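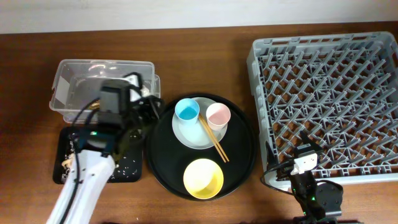
Bussing Station Inspection – Two-Arm Table Units
Site: Wei Dining Hall, Bruvodham campus
Station: 2 (table by the wall)
Shift: Monday, before lunch service
Inspector: Shih-chieh Tang
Marks used: OK, FIX (repair before next shift), WATCH (look again next round), N/A

This list replaces the old dish room walk-through for stations where the arms do the sorting. The dish machine, floor drains and chemical closet are still on the old sheet. Fill in both if you have the whole room.

SECTION A. Before anyone reaches over the table

A1. Stop button within reach of the person standing at the station.
OK. Moved to the left post in January. Two people on the evening shift are left-handed and both say it is better there.

A2. Stop button tested, both arms hold position.
OK. Tested three times. The right arm settles a little after it stops, same as last month. Drollik's service desk says this is within their limit. I would still keep hands out from under it.

A3. Indicator lights on both arms visible from the standing position.
OK. Green on both. A green light only means the arm has power and no fault. It does not mean the arm is finished moving. We have now had this question from three new hires, so it goes on the wall card.

A4. Cables clear of the rack, the tray and the gripper fingers.
WATCH. The cable on the right arm loops out to the left near the front corner of the rack. Nothing is catching. Add one more clip if the loop gets any longer.

A5. Arm bases tight, no rocking when pushed by hand.
OK.

SECTION B. Table and containers

B1. Black mat wiped down between trays.
FIX. Crumbs across the mat, heaviest along the left edge, with a clump near the front left. The arms do not wipe. In the old setup whoever scraped the plates also wiped the counter without thinking about it, and that job did not get handed to anyone when the scraping changed. See comment 1.

B2. Clear bin in place behind the mat, inner container seated.
OK. Inner container is in. Empty it when it reaches half full, whatever the screen says.

B3. Tape mark on bin.
OK. White tape still on the left end. Replace it when the edges start to lift.

B4. Round tray set between the mat and the rack.
OK. Do not push the tray back to the wall to make room for a second one. One tray at a time until Drollik changes the program.

B5. Dish rack square to the table, no broken pegs.
OK. Gray rack. Spare is under the counter at station 1.

B6. Tabletop dry at the front edge where people stand.
OK at 10:40. Check again after the first rack goes out.

SECTION C. What comes in on the tray

C1. Cups upright and not stacked.
OK. Two small plastic cups, blue and pink, standing on the plate. The arms handle them well like this. Stacked cups still stop the station, and then somebody has to separate them by hand, so please unstack at the drop-off window.

C2. Chopsticks and flatware handled per the tray rule.
WATCH. Wooden chopsticks were lying between the cups with the tips out past the edge of the plate. The rule says long items go beside the plate, flat on the tray. The window staff have not been shown this rule. Wooden chopsticks go in the flatware crock and never in the rack.

C3. Bowls separate from plates.
OK. Yellow bowl on the near side of the tray, by itself.

C4. No glass, no ceramic, no knives.
OK. Plastic only at stations 2 and 3. Anything else goes to station 4, which is still all by hand.

C5. Napkins and wrappers removed at the window.
OK today. Worst day for this is still the soup day.

SECTION D. People

D1. Attendant named on the board for this station.
OK.

D2. Attendant has had the two-hour training and signed for it.
FIX. One evening attendant has had the talk but not the hands-on part. Keep that person on station 4 until it is done.

D3. No reaching between the arms while they are running.
WATCH. I saw it once in the half hour I was there. A cup tipped over and the attendant went for it. This is the habit from the old line, where you caught things. Let it tip. It is plastic.

D4. Gloves and sleeves.
OK. Fitted gloves at the arm stations. The loose long-cuff gloves stay at the sinks.

D5. Rotation followed, no more than two hours at one station.
FIX. Not followed. See comment 2.

D6. Noise and lighting acceptable to the person working.
OK. The attendant says it is quieter than the spray line. The light over the rack is on the same switch as the hallway, and people keep turning it off. Label the switch.

SECTION E. Counts and log

E1. Stop log filled in.
OK. 13 stops last week at this station. Most were stacked cups.

E2. Item count copied from the screen.
OK. 1,893 pieces last week.

E3. Hand-sorted pieces written down separately.
WATCH. 155 written down. The real number is probably higher, as the busy half hour after noon has no entries on two of the days. The office looks at the two counts side by side when it sets the hours, so anything sorted by hand and not written down looks like work that was never done. Write it down.

COMMENTS

1. Wiping the mat. I suggest the attendant wipes on every fifth tray, with the arms stopped, and that this is written into the job sheet with time allowed for it. Right now people either do it while the arms are moving or leave it to the end. A brush with a long handle was tried and was put away after a week, since it only moved the crumbs to the other end.

2. Rotation. Before the arms, people traded places at the sinks all the time because their hands and backs told them to. Standing at the arm station does not hurt in the same way, so they stay put, and by the third hour they are no longer looking at it closely. Two attendants also told me they stay because the sinks are now short one person and they would sooner not go back there. That second part is a staffing question and I have passed it to the hall manager. The rotation should be followed in the meantime – set the timer on the wall clock.

3. Sinks. Moving one person from the sinks to the arm station has left more pot washing for those still there. The station was described to staff as taking work away. For plates and cups it has. For pots it has added to the load, mostly between one and two o'clock. I would like to see the hours for both jobs on the same page before station 3 goes to full time.

4. Tray rule. Print it with a drawing and hang it at the drop-off window, low enough to read while holding a tray. Half the window shift is new this term.

5. Mulodon screen. The fault messages are still codes. Attendants have taped their own list beside it, and it is a good list. I copied it and sent it to Drollik with a request to put the same words on the screen.

Open items carried to next round: A4, C2, D3, E3
To be closed before the evening shift: B1, D2, D5
Copy to: hall manager, dish room lead, binder at station 2

Signed: Shih-chieh Tang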